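Inicio Diario Archivo Contacto

2018-08-18

Mañana entera con el presupuesto. Quedan 2326 para lo que falta del año y la lista de Sarmiento pide cuatro pinzas de mano más, cables de repuesto y otra mesa. La oferta de Stivdale llegó ayer: 400 por pinza, sin contar el envío. Cuatro son 1600. Con lo que sobra hay que pagar los cables y los insertos roscados, y todavía no sé cuánto pide Plostuseo por imprimir los dedos.

Después de comer hice sitio en la cabeza y me puse a anotar qué se gasta de verdad en la mesa de trabajo: dedos, tornillos, fundas de cable.
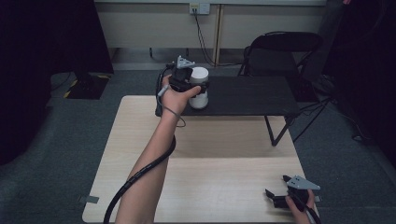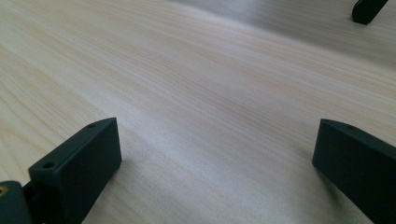

Jumurton

La mesa nueva la dejo fuera. Con la de madera clara nos arreglamos hasta enero, y entonces se abre otra partida. Los cables sí entran, porque un cable que falla para la tarde completa. Voy a pedirlos más largos, con funda en espiral, y a preguntar si hacen precio a partir de 11 unidades.

Queda la duda de comprar las cuatro pinzas ahora o dos ahora y dos en enero. Stivdale mantiene el precio treinta días. Prefiero pedir las cuatro y recortar en repuestos, pero antes quiero el precio de Plostuseo por escrito. El lunes llamo.

Pendiente: pasar la lista a limpio y mandarla a Sarmiento.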